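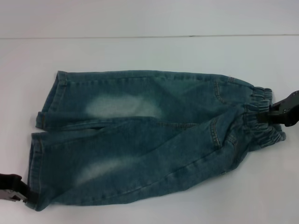
Claltgate campus held its open day on 10/06/2023, and I went along mainly to see the student safety work, which has its own building now. The building is called Furnival and sits behind the library, a short walk from the bus stop. The ground floor has the childcare centre for students with kids and the campus security desk. The family support room is off the same corridor, and it deals mostly in practical things: emergency bus fares, phone chargers, and spare clothes down to toddler size, such as a small pair of denim jeans with an elastic waist and faded patches on both legs. Students can ask for any of it at the desk without filling in a form.

Upstairs was the demonstration of Stonis, the phone app the university has been building for people walking or travelling home late. You set a destination and an expected arrival time. If you don't check in, it messages the contacts you've picked, and after a further wait it alerts campus security. There is also a page of support services, with counselling and the after-hours health line at the top. The demonstrator ran through a missed check-in on two phones. The alert took longer to come through on the second one, which was put down to the building's wifi.

About 20 people were in the session, a mix of parents and school leavers. Most of the questions were on privacy. Location is only shared while a trip is running, and trip records are deleted after 14 days. One parent asked whether families could see past trips, and the answer was no. Another asked what happens when a battery goes flat partway home. The app treats it as a missed check-in, so contacts can expect a few false alarms.

Off campus the alert still goes to your contacts, but security staff will only ring you and then pass it on to police. I thought this could have been clearer on the handout, which talks about a "campus response" without saying where the campus stops.

After that there was a walk along the lit route from Furnival to the residences. It has new help points and the hedges have been cut back near the car park. One help point had a cover on it and is due to be connected in July. The path by the oval is still fairly dark, and the guide said it isn't part of the recommended route.

The last stop was Brumix, the peer training program. Student leaders do two evening sessions on bystander intervention and on how to respond when a friend tells them about an assault. We saw part of the first session. It was mostly small group discussion, with a printed sheet of things to say and who to call. Places for next semester were open and the sign-up list was on the table by the door.

Parking was free for the day. The café in Furnival closed at two.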